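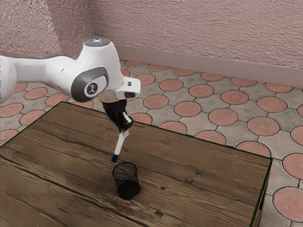

*Fig. 1. Blue-tipped marker above the mesh pen holder.*

## Setting the hardness on the Danari softener

The control head arrives with a factory hardness setting. Don't trust it. Don't trust the "auto-detect" option either - it guesses from your zip code, and zip codes don't have plumbing.

1. Close the bypass valve and run a cold tap upstream of the softener for two minutes.
2. Fill the sample tube to the line and test with the Tradisach drops. The paper strips in the box are quicker, but the color chart leaves too much to opinion.
3. Write the result inside the cabinet lid. Our test house came out at 146 ppm. Yours will be different.
4. Hold **SET** until the display blinks, enter your number, and press **SET** again.

> **Note:** The head asks for ppm. If your test kit reads in grains, convert first.
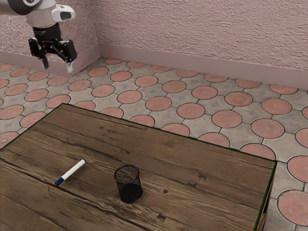 An owner in Trilletcombe wrote to say that auto-detect gave a figure close to the drop test, and asked why we were so hard on it. One good guess doesn't prove much. Test again in February, when many suppliers switch wells, and compare.

### First regeneration

5. Add salt to the fill mark. The "premium" pellets claim to clean the tank as they dissolve. We have yet to see it.
6. Press **REGEN** and leave the unit alone. The first brine draw can take up to 20 minutes, and the display may seem stuck during that time.

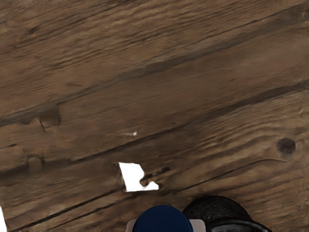 7. When the display returns to the clock, open a cold tap until the water runs clear, then repeat the drop test on softened water.

> **Caution:** Code 954 means the brine line isn't drawing. The Farooqui quick card says to restart the head. That clears the code and leaves the blockage where it was. Unplug the unit, take off the line, and rinse the screen.

If the softened water still tests hard, check the bypass valve before ordering parts.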